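Open House at the Pennington Police Station

I had driven past the Pennington station for years without once going in, so when the flyer turned up in our mailbox in November, promising tours, coffee and "your questions answered," I put it on the refrigerator and told my wife we were going. She had other plans, as it happened, and I went with my neighbor Shivam Malhotra instead, who had gotten a ticket in the spring for recording a traffic stop from the sidewalk and had a few questions saved up (he got it dismissed, but he is still sore, and I don't blame him one bit!).

The doors opened at 9 and there was already a line down the ramp. They took us through in groups of 10, and ours was led by Sergeant Geert Michiels, a tall, soft-spoken man who has been with the department long enough to remember when the dispatch room had paper cards and a rotating file. He showed us dispatch first, and I could have stayed there all morning. Two people on headsets, very calm, and a wall map of the county with the old township lines still on it. One of the dispatchers waved at us without breaking off her call, and my opinion of her went up and up.

From there we went down the back hall to booking, the fingerprint counter, and the two holding rooms. I'll admit the holding rooms were smaller than I had pictured. A woman in our group asked how long a person can be kept in there, and the sergeant gave her a straight answer about what department policy says and then added that people should ask for a lawyer if they want one, plainly and out loud, and stop talking after that. I thought that was decent of him. 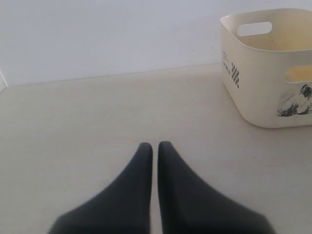
Then came the part Shivam had been waiting for, which was the question hour in the training room. They had set out plenty of chairs and it still wasn't enough, so we leaned on the wall by the coffee. Veerle De Bruijn, a lawyer who handles civil rights cases two towns over, had been invited to share the table with Sergeant Michiels, and I give the department credit for asking her, as she has taken them to court before and said so in her first sentence.

Shivam got his hand up early. He wanted to know whether a person can be told to put the phone away when he is standing on a public sidewalk and not in anybody's path. Ms. De Bruijn said that recording police in public is generally protected, so long as you aren't getting in the way of what they're doing, and that "getting in the way" is where nearly all the arguments start. The sergeant agreed with her, a bit stiffly, and said new officers now get a full afternoon on it. Shivam asked whether the older officers get the afternoon too. There was some laughing at that, and the answer was that it is being looked at.

Somebody else asked about swearing, and the room perked right up. You can say a great many rude things to an officer, it seems, and still be within your rights, though threats are another matter, and both of them suggested that being within your rights and having a pleasant evening don't always go together. Kobe Smits, who runs the hardware store, asked about complaints. The department received 41 last year, and a summary of how each one ended is supposed to go up on the town website. He said he had looked and couldn't find it. The sergeant wrote that down on his hand, which I liked, and I plan to check.

We finished up in the garage, where the kids were allowed to run the lights on a patrol car (not the siren, thank goodness) and there were sugar cookies shaped like badges. They told us 600 people had signed in by noon, and I believe it from the state of the parking lot.

If they hold it again next year, go early and bring a question with you. Shivam has started on his list. The complaint form is on the front counter, by the way, in a rack to the left of the window, and you can take one without asking anybody.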